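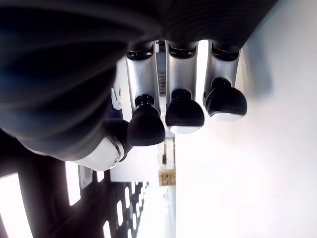 Hand on the Lallow cell, thumb cover still on. Tips are the black parts at the ends.

We use cookies to keep you logged in and to remember your settings. By continuing to browse you agree to this. Accept / Manage

Fingertip pads, how often are you all swapping them?

etamiru
Hi everyone, long-time reader and only an occasional poster, so bear with me because I do go on a bit. I look after the Lallow cell at Lutemwood, which has one arm with a three-finger-and-thumb hand on it, and it spends its shift picking molded parts out of a tray and setting them in a fixture. Silver finger segments, black rounded tips, light pads on the undersides of the tips. The pads are what I wanted to ask you about!

When I took the cell over, the log said to change pads every 100 hours of run time, the whole set, no matter what. The last set came off at 41 hours because we started dropping parts, and the set before that went the full 100 and still looked lovely when I peeled it. So I don't trust the number anymore. The parts haven't changed, the grip force setting is 2 on our controller (that's the second step up from the lightest) and I wipe the tips down at the start of every shift with a lint-free cloth and a little alcohol.

Do you go by hours, by looks, or by feel? And does anybody replace just the one pad that's gone bad, or is that asking for trouble?

Etenesh

skundow_fan
Welcome out of the shadows, Etenesh! We run a Skundow line with a similar kind of hand and I go strictly by hours, whole set every time. I know it feels wasteful, and I've had the same talk with my boss more than once, but if you mix an old pad with new ones the grip closes unevenly and the part tips as it lifts. I spent most of a week chasing that as a program problem before I thought to look at the pads. I'd drop your interval down to 40 and sleep well.

tkoech
I'm going to disagree with that, in a friendly way. A set that lasts 41 hours after one that lasts 100 isn't telling you the interval is wrong, it's telling you something else changed. If you shorten the interval you'll be buying a lot of pads and the real trouble will still be sitting there. Before anything else I would look at how the thumb meets the first finger when it closes. In your picture they're very near each other, and if the thumb is set even a hair too far in, the tips rub on every close and the pads take the beating.

Easy check, and it doesn't need tools:

Put the arm in its service position and the cell in manual.
Close the hand slowly with nothing in it, at your lightest grip setting.
Slide a strip of ordinary printer paper between the thumb and the first finger as it comes in. You want a light drag. If it grabs hard, the thumb offset needs backing out.
Do the same with the other fingers and write down which ones grab.

Also, is the little screw in the thumb cover snug? I had one back out on the Rostami cell. The cover shifted, it started catching on the way in, and I blamed the pads for a good long while.

Tatu

skundow_fan
Fair enough, Tatu, and I'd do the paper check too. But she's dropping parts now, and a short interval keeps the line going while she hunts. I'm not sorry I said it.

bluelunchbox
Another one for the alcohol, if I may. What strength, and do you let it dry? We were wiping tips and going straight back into auto, and the pad edges started to lift. I switched to a cloth barely damp with water, plus the alcohol only when there's mold release on them, and the lifting stopped. Might be a coincidence! But it cost me nothing to try.

etamiru
Oh, you are all so kind, thank you. I did the paper check at the end of shift on 9 February 2024 (dating it because I'm copying this into my log) and Tatu, it grabbed so hard on the first finger that I tore the strip getting it out. The others had a nice light drag. The cover screw took a small turn, so it wasn't quite snug either, though it wasn't hanging out or anything.

I backed the thumb offset out 2 steps and the paper slides properly now. I've put a whole fresh set of pads on, so skundow_fan, I did listen to you on that part, and I'll look at them at 40 hours without necessarily changing them. bluelunchbox, I had been going straight back into auto, yes. I'm giving it a few minutes now while I fill in the sheet.

tkoech
Good work. Save that offset to the backup as well as the controller, or the next restore will put the old one back.

etamiru
I had not done that. Going back in now before I lock up!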